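**October, open day at Pandholm: notes before I forget**

Got in at 8 to set up the two-arm table for the Vivcombe visitors. We ran the pencil case task, lid open, marker and bits in the tray, orange fingertips on both arms. I kept the speed down at 11 percent for the first group and they still stepped back — then everybody wanted a turn at the stop button!

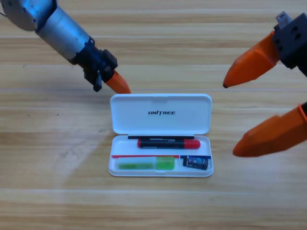 The Cuesta folks asked mostly about data. I told them we're at 3,641 episodes across all tasks, 112 of them on cases and lids, and they wanted to know who sits there and does it (me, mostly, with coffee).

For next time: more chairs, and move the monitor so the back row can read it. Tandham wants the same demo in their lobby. Need to ask how level their floor is.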